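**Korero bench, Saturday, gripper comparison, second sitting**

Carrying on from the first sitting. Same arm, same controller build, only the fingers changed. Juhl fingers in the morning, Clomaditz in the afternoon. Force limit left at 40 per cent for both, which is what Darnham asked for. Logging at the wrist and from the fixed camera over the counter.

Started with the wooden box, lid folded back, light items inside. The crisp packet is the hard one. The small carton is rigid and gives the controller a clear contact, whereas the bag gives a slow ramp that the old threshold reads as noise.

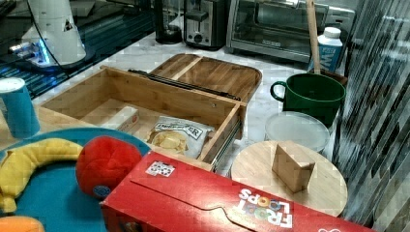

Threshold dropped from 10 counts to 6 for soft items. This catches the bag but also trips on cable drag when the wrist is turned past its middle range. Tried re-routing the cable twice. Second route is better, still not clean. Left it there, to be dealt with when the new clips come.

Timing: total run for the morning set was 2,672 s including resets. I have not separated the resets out yet. The log marks them, so it can be done by script.

Blocks next. Upright pale block, carried over the wooden floor with the side walls close by. Clearance is tight with the wider finger, and the planner pads the finger model more than it needs to. Wrist exposure is too long for this speed and the finger edges smear, so any pose estimate taken during the move is poor. Either slow the move or shorten the exposure and add light. I would try light first.

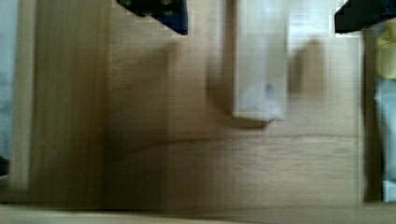

Darnham's view, passed on by message, was that the exposure should be left alone and the pose estimate simply switched off during travel, with one fresh reading taken after the arm has settled. They also asked whether the padding is set per finger or per gripper. Per gripper at present – it would need a change in the config loader to split it.

Fair point about the settled reading. It costs a short pause per pick but needs no new parts. Will run both ways and keep whichever gives the smaller spread.

Notes on depth: the fixed camera drifts against the wrist camera by up to 4 mm at the far end of the counter. Recalibrated at lunch. File is saved as run 341, not under the date, as the date folder was full of the earlier tests.

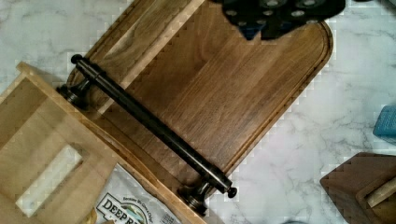 The Clomaditz fingers want a different approach height for long, thin items. Default comes in too low and the tips reach the surface before they close. With the black pull handle the bar is held up off the cutting board by its two posts, so there is room to close under it, but only between the posts. Grasp point should be set to the middle of the bar and the long ends ignored. The detector wants to centre on whichever end cap is brighter. Masked the caps by hand for now.

To do:

- split finger padding in the config loader
- settled reading against shorter exposure, same block, same path
- redo the soft threshold after the cable clips are fitted
- pull resets out of the morning timing
- ask Juhl for the finger drawing with the true tip width

Arm parked and controller off at 17:40.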